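Fultenwood Candle Walk

The Fultenwood Candle Walk is a yearly Catholic procession held in May between the village of Fultenwood and the hilltop chapel of St Anne at Cirkmont. It is one of the liveliest parish customs in the district, and its singing is a real joy to hear – the long hymn at the chapel gate has four parts, and even small children know the lowest one by heart.

Route

Walkers gather at dusk outside the parish church, cross the Olix by the old footbridge and climb 104 stone steps to the chapel. The statue of St Anne is carried at the front on a litter decked with hawthorn and cowslips. Candles are lit at the bridge, and the sight of over 500 small flames winding up the hill is splendid.

Music

The hymn is usually credited to a schoolmaster named Wróbel, who wrote the tune for two voices. The other parts were added later by the choir, and there are several versions of the last verse. The bass line differs a good deal between the older songbooks.

Chapel

The chapel is a plain building with a wonderful painted ceiling of stars. Its bell is rung only for the walk and on St Anne's feast day.
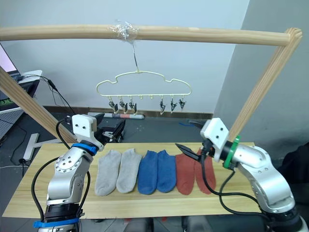
Written by Kacper Wysocka | Updated 2018-12-21

See also: Cirkmont chapel bell; May hymns; Olix footbridge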